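Simulated teleop: hand-guiding vs controller for demos?
Learning From Demonstration > Arms and grippers

plovham_pete
Ok quick one. Recording demos in sim, kitchen counter setup, single arm, two-finger gripper. Been driving it with a VR controller and my approach is garbage. Overshoot, wiggle, overshoot. Replay looks like I was sneezing. Wrist view right before I go in for the silver handle thing:
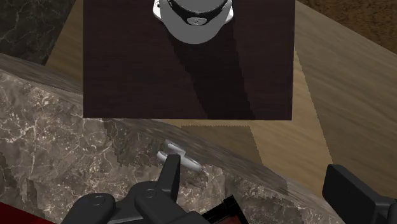 Anyway the question is do I keep the wiggly ones or toss them? Target is 2000 demos by November and I really dont want to redo half.

Jondum
Toss. Policy learns your wiggle. Ask me how I know

ohconaill_k
Disagree w/ Jondum. Keep the ones where you miss and then fix it, thats recovery data. Toss the ones where you just dither. Different thing.

Jondum
Sure in theory. Who is sorting 2000 episodes by "dithering" tho

ohconaill_k
A script? Count sign flips in wrist velocity, set a cutoff. Took me an afternoon.

Philomena Hayes
Before any of that, what's your scaling? If controller to arm is 1:1 drop it to half for the last bit. Also stop steering off the wrist view only. I keep a side view up for the reach and only look at wrist cam to close. Helped more than anything.

plovham_pete
Its 1:1 yeah. Didnt know you could change it mid episode. I do have a side view, just never look at it lol
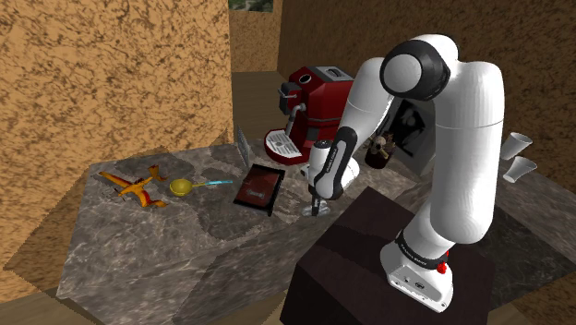
Side view, gripper down at the glass thing on the counter.

Philomena Hayes
Use that one!! You can judge height off the counter way better from there. Glass is a pain from the wrist anyway, see-through stuff just vanishes on me.

prarkex
Or get a leader arm and quit fighting the controller. Same joints as the real one, you move it by hand, done. VR for this is a waste of time imo

ohconaill_k
Leader arm is nice untill you hold it up for 4 hours. VR is fine with the scaling fixed.

prarkex
so take a break?? smoother data is smoother data

plovham_pete
No budget for a leader arm so thats settled. Put scaling to half near the counter, did 2 test runs, feels slow but way less shaky. Going to try the sign flip script on the old ones tonight. What cutoff did you use?

ohconaill_k
Depends on your logging rate, plot it first and look for the hump. Will dm you mine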